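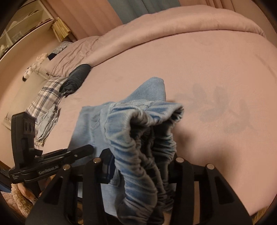
December, 6:40 in the morning

Up before the hens again. Water in the small coop had a skin of ice on it but the big coop was fine, so the heated base is doing its job and I need to get a second one. Hellström has them in the farm catalog but they're out until after the new year. Might try Lero, they had the flat kind last winter.

Egg tally for the year so far is 3,217, and that's with the Davico pullets only starting to lay in late summer. I had hoped to pass 2,000 and thought that was pushing it! The old girls have mostly quit for the season, which is fair, it's dark at half past four. I'm not putting a light in there. I went back and forth on that last year and I'm still happy with letting them rest.

Incubator notes, so whoever is on turning duty next spring doesn't have to ask me again. The Odari runs warm on the left side. I had a thermometer at each end for the whole of the last hatch and the left one read higher every single time I looked. I rotated the trays end for end every morning and that helped a lot. We set 134 eggs over the season and the late batches did much better than the first one, when I didn't know about the warm side (and also let the water channel run dry, my own fault). Write the date on the tray in pencil, please. The marker rubs off.

10:15

Coffee, then back out. Cleaned the brooder boxes and scraped the roosts. 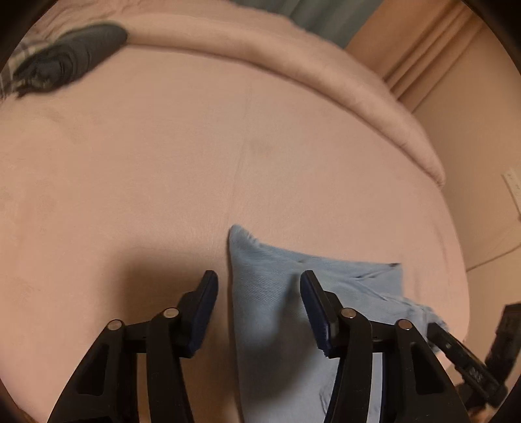

The roosts were worse than I expected. There's a spot at the far end of the second roost where everybody wants to sleep on top of everybody else, and it shows. I put down a scoop of lime and then fresh shavings, a good thick layer. The straw went to the nest boxes only. Last winter I used straw all over and it matted down and stank by February, so shavings on the floor from now on unless somebody can show me a better way.

While I was in there I checked feet. Two of the Davicos have a bit of scaly leg starting. I soaked them in warm water, brushed gently with the old toothbrush, and rubbed in petroleum jelly up to the feathers. They hated it and I got a wing in the face. Do them again tomorrow night after they go up, it's so much easier when they're sleepy – no chasing. Check the rest of that roost too, it spreads.

Feed: one bag of layer left plus the half in the can. Oyster shell is low. Grit is fine. The lid on the scratch bin isn't closing all the way and I found droppings behind it, so there's a mouse. Set 2 traps, both behind the board where the hens can't get at them. Please don't move the board!

3:50

Eleven eggs today, one of them soft-shelled. That's the second soft one this week and I think it's the same hen, the speckled one that lays in the corner box. I topped up the shell dish and moved it closer to the door where they all walk past it.

The latch on the run gate is sticking in the cold. I got it shut by lifting the gate with my knee and then sliding the bolt. Needs the hinge raised a little, and that has to wait for a dry day.

Still to do: order shell and a heated base, fix the scratch bin lid, clean the incubator fan before it goes up on the shelf, and find where I put the leg bands. I had the green ones in my hand in October and haven't seen them since.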